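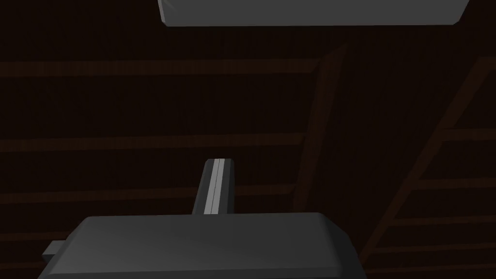

A simulated close-up of the gripper in front of a dark boarded background, from the software used on our open days.

About Trivow

Trivow trains people to work with robot arms. We are based in Grondinholm, in the old Hepburn building by the goods yard, and we have been here for 7 years. Most of the people who come to us already have a job in a workshop, a packing hall or a small factory. Their employer has bought a robot, or is thinking of buying one, and wants staff who can set it up and keep it running.

We teach short courses. We do not sell robots and we do not take a fee from anyone who does.

What we do

Our main course lasts four weeks and covers setting up an arm, teaching it a path, fitting and adjusting a gripper, and finding faults. A shorter course is for supervisors who need to understand what the machine can do but will not be programming it themselves. We also run refresher sessions for people who have been on either course and have since changed jobs or machines.

Every course starts on a computer. Learners move a simulated arm before they stand next to a real one. The software we use is called Grondex. We wrote the first version ourselves for our own classes and have kept adding to it. The arm and the gripper in it are plain grey, with very little surface detail. That keeps it running on the older computers many learners have at home.

In Grondex you can look from outside the robot or from close to the gripper. New learners nearly always want to stay on the outside view. We ask them to spend time with the close view as well. From there you get a better idea of how much room there is round the fingers, and you soon find out how hard it is to judge a distance in a dim place. The lighting can be turned up or down, and we leave it low for some of the exercises.

Open days

We hold an open day in March and another in the autumn. The last one brought 300 visitors through the door, including school groups, parents, people from local firms and a fair number of neighbours who wanted to know what goes on in the building.

The day runs like this. Doors open at 10 in the morning. Visitors sign in, hang up their coats and are put into small groups, each with one of our trainers. The first stop is the computer room, where the trainer gives a demonstration on the big screen and talks through each move. After that, everyone has a turn at a desk. The first task is to open and close the gripper. The second is to bring it up to an object and stop short without touching. Children tend to be quicker at the second one than their parents.

The second stop is the workshop, where a real arm does the same moves behind a guard. Visitors stand at the yellow line. The trainer stops the arm several times to answer questions, and the emergency stop is shown to every group. We are asked the same things each time: how strong it is, what happens if the power goes off, and whether it will take somebody's job. We answer the third as well as we can. Some jobs change, some go, and the firms who send people to us want staff who can work with the new machine.

Tea is served in the front hall until 4. There is no charge and no need to book unless you are bringing a group.

School and group visits

Schools can come at other times of year by arrangement. A group visit takes a morning. We can seat 19 pupils at the computers at once, so larger classes are split in two and swap over after the break. Teachers stay with their groups throughout. We send out a sheet beforehand with the timings, a map and a list of what to wear. Flat, closed shoes are needed for the workshop and long hair must be tied back.

Firms who would like to see a demonstration of a particular job should tell us in advance what they handle and what size it is. We will set up something close to it in the simulation and show it on the day. We cannot try out customers' own parts on the workshop arm during an open day.

Finding us

The entrance is on the yard side of the Hepburn building, through the green door. The door on the street is kept locked. There is parking in the yard for visitors, with two spaces kept for blue badge holders nearest the ramp. Both the computer room and the workshop are on the ground floor. The bus from Grondinholm station stops at the end of the road.

To ask about a course, a visit or the next open day, ring the office or use the form on our contact page. The office is staffed from 9 in the morning.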